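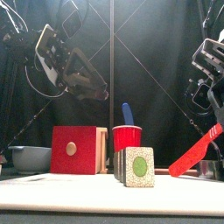 *Slide 1. The two-arm cell at Bovberg, left gripper empty above the table, toy knife at the right arm.*

**Speaker notes - "Keeping a two-arm cell healthy"**
Ivan Yurchenko, 2019-12-03
Room: Lostell, ground floor. Total 15 minutes, questions after.

Start slowly. Say good morning, say my name, leave the first slide on the screen while people sit down.

**Slide 1 - the cell**

- I look after this cell. I do not write the software for it. My talk is about screws, cables and pads.
- Point to the thin white cable near the left gripper. It makes a loop at the side. Ask the room: who has lost a cable like this? Wait for hands.
- Point to the fingers. They are gray triangle frames with dark pads at the end. Most of my working time goes to these pads.
- Say that the objects on the table are toys and kitchen things: the red box with the wooden knob, the cup, the small metal pot. The tasks change often, the maintenance list stays the same.

**Slide 2 - the cable loop**

- In April we had three stops in the same week. Each time the wrist camera on the left arm went away for a second and came back.
- We changed the camera first. This was a mistake and it cost us two days.
- The fault was in the cable, close to the plug. The loop was too short, and when the wrist turned fully, the plug took the pull.
- What we do now: turn the wrist to both ends by hand, power off, and look at the loop. It must never become straight. Then fix the cable to the arm, and turn again.
- Do not pull the tie hard. A flat cable jacket under a tie is already a damaged cable.

**Slide 3 - finger pads**

- We clean the pads every morning with a cloth and a little alcohol. Let them dry before the first grasp.
- We change them after 2000 grasps, or earlier if the edge lifts. The counter is in the Prurkby log, bottom of the page.
- Always change both pads of one gripper. One old pad and one new pad will turn a thin object sideways, for example a handle.
- After the change, run the open and close check with nothing between the fingers. (Show the short video here. If the video does not play, continue - do not repair the laptop in front of people.)

**Slide 4 - screws and brackets**

- The brackets on our grippers are open, so you can see the screws without taking off a cover. Good for me, also good for dust.
- Paint mark on each screw after tightening. If the line is broken, the screw has moved.
- Tell the story of ticket 1431: a small noise at the right arm, which we first wrote down as "gearbox". It was one bracket screw, almost half a turn loose.
- Thank Jayasinghe for the torque tool. They lent it to us and we still have it.

**Slide 5 - the camera check**

- After any work at the wrist, check the camera position before you collect or run anything.
- We put one block on the marked place, move to the home position and compare with the saved picture. If the block is not in the same place, loosen, correct, compare again.
- Write it in the log, also when nothing was wrong.

**If there is time**

- Spare parts: two pad sets and one camera cable in the drawer for each arm.
- Somebody will ask about the price of the pads. I do not have the new price list, take the e-mail address and answer later.

Last slide is only the contact page. Say thank you and give the microphone back.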